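Skoltora (student robotics program)

Skoltora is an extracurricular robotics program for secondary students run out of the Vodstead Technical School. Teams program a pair of robot arms to sort and move household objects between plastic bins, and compete each February in a one-day event called the Jatoi Round. The program takes its name from the first team to enter the event.

History

The program was started by Teodoro Bañuelos, a shop teacher at the school, after the closure of an earlier line-following club. The club's old room, in a brick annex built in 1877, was rewired and is still used for practice. In its first season the program had a single arm, and students took turns writing short routines to pick up blocks. A second arm was bought the next year with a grant of $3,684, most of which went toward a used unit and its mounting hardware.

Kendra Gagnon took over as coordinator when Bañuelos moved to part-time teaching. She dropped the single-arm category and rewrote the rules so that both arms must be used in every scored task.

Organization

Membership is open to students aged 14 and over. Practice is held on Monday after classes and runs until the building closes. New members spend their first term learning to move the arms by hand control before they are allowed to write programs. Each team has a driver, a programmer and a recorder, and the roles rotate between rounds. There is no membership fee, but teams pay for their own replacement finger pads.

A neighbouring school, Zollgate Collegiate, has entered teams as a guest since the rule change. Its students use the Vodstead arms on the day and are given extra practice time the week before.

Competition format

The Jatoi Round is made up of 2 heats and a final. Objects are drawn by the judges on the morning of the event and are not shown to teams in advance. A dropped object may be picked up again, but the clock keeps running. Moving a bin out of its starting position costs points, as does any contact between the arms that trips the safety stop.

Shared handling, in which both grippers work on the same object, carries the highest score and is usually left for the final. Teams tend to practise it over a bin so that a dropped piece does not roll off the table.

Two grippers meet at a blue-grey cylindrical object above the red bin, with a blue bin alongside.

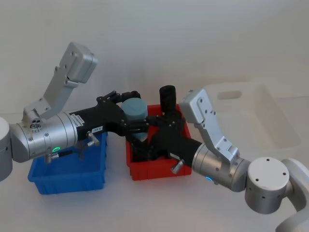

Scoring

Points are awarded for each object placed in the correct bin, with a bonus for shared handling. Ties are settled by the shorter time in the final. The winning team keeps the Jatoi plaque for one year and chooses the practice objects for the following term.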